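Purgate Ribbed Finger Pads — set of two, with mounting plates

Stock no. 1812
Colour: magenta ribs, dark grey inner face
In stock, ships from the Kedari warehouse

Replacement pads for the Andum hand-held gripper. Sold as a pair becuase they wear as a pair. Don't mix an old one with a new one, the grip goes off centre and your recordings won't match the ones from the week before.

What's in the bag
Two ribbed pads
Two white mounting plates, four screw holes each
Screws, plus one spare
Fitting card

Not included: driver, thread locker, the gripper.

Good practice for tabletop work

We get asked this a lot, so it's on the page now. Most of it is from Gerd Weidemann's bench rules, which we use in our own shop.

Check the pads before every session. Ribs whole, no splits at the base, inner face clean. Wipe with a damp cloth only — no solvent, no alcohol wipes. Solvent makes the face go shiny and then it slips.

All four screws in each plate. Three is not enough, even for light objects.

Line the fingers up on either side of the object before you close. Close slowly. Stop when both pads touch, then squeeze. Smooth, rounded things need this more than boxes do.
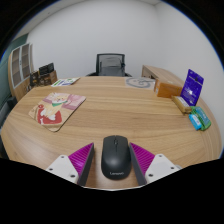
Pads either side of a wireless mouse, round wooden table.

Leave the other items on the table where they are between takes unless your task sheet says to move them. If something gets bumped, write it down. Don't put it back by guesswork and carry on.

Keep fingers and sleeves out of the pads while someone else has the handle. Sounds obvious. Ginette Fleury's pinch log has 7 entries and every one was a person reaching in to straighten something.

Log the pad set number with each session. It's on the bag, so keep the bag.

When to change them

We change ours at 690 hours of handling or at the first split, whichever comes first. Heavy box work, sooner. Chuck the pair, keep the plates if they're flat and the holes are still round.

Fit

Fits Andum hand-held, both sizes. Fits Zamani wrist mount with adaptor 341 (sold separately). Does not fit the older Zamani clamp, please don't drill the plates to make it fit — that's the end of your warranty.

Returns

Unopened bags, any time up to December. Opened bags only if there's a fault. Send a photo of the pad and the bag label first, saves everyone some postage.

Page last checked 23 May 2026. Fitting card is being redone, the old one has the screw order wrong on the left plate. Go corner to corner, same as the rigth one.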